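About Bonsu

G'day, I'm Akua Aryee, and I run Bonsu out of a shed in Ivness with my sister and one very patient apprentice. We sell the Truroser, a two-finger gripper kit for small robot arms. I started making them in May after breaking yet another gripper at my old job (long story, ask me over a cuppa!). 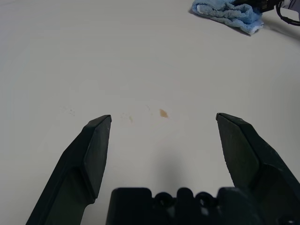
Does the kit fit an arm I already own? Most small arms are fine with our adaptor plate, and if yours is an odd one, send me the bolt pattern and I'll cut one to suit.

We've shipped 713 kits so far, mostly to schools and little workshops, and the fingers come in dark green as my favourite colour won the argument. Spare fingers are $23 a pair. Orders in by Tuesday go out that arvo, and I answer the emails myself, usually with toast in hand.

Shares 101 | Comments 2

Grorier: Fitted ours on the weekend, took one coffee. Any chance of longer fingers?

Bonsu: Working on them now, mate!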